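Section 4: Setting Up Your Rustad Countertop Water Filter

Welcome back, and well done for getting through the unpacking! This part takes most people less than half an hour, and there is no harm in stopping for a cup of coffee halfway. Please read all of it once before you begin -- you'll find the work goes more smoothly if you know what is coming.

Before you start

You will need the filter housing, one Purkari cartridge, the clear hose, the faucet adapter and a clean towel. If your adapter bag holds a spare washer, keep it in a drawer somewhere safe.

Note: Cartridges dated before February should be soaked for 8 minutes in cold water. Newer ones can go straight in.

Fitting the cartridge

1. Wash your hands, then peel the seal from the bottom of the cartridge. It can be a little stubborn, so take your time.

2. Lower the cartridge into the housing with the arrow pointing up, and turn it to the right until it clicks.

3. Screw the cap on by hand. Please don't use a wrench, however tempting it may be.

Caution: Never run hot water through the filter. Anything over 140 degrees will spoil the cartridge for good.

Connecting to the faucet

4. Unscrew the little screen from the end of your faucet and put the adapter in its place.

5. Push the hose onto the adapter until it stops, then give it a gentle tug to be sure it is seated.

6. Choose a level spot beside the sink where the hose can lie in an easy curve. Toasters, grinders and other plug-in appliances should stay back along the wall, with their cords well away from the hose, and it helps to leave enough open counter in front for your cutting board and a pitcher. 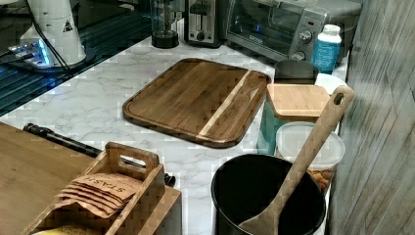 First rinse

7. Turn on the cold water slowly and let it run for 8 minutes. The water may look gray at first from the carbon dust, and that is quite normal.

8. Check both ends of the hose for drips. If you find one, turn off the water, press the hose in again and repeat step 7.

Note: Replace the cartridge after some 168 days of everyday use, or sooner if the flow slows to a trickle.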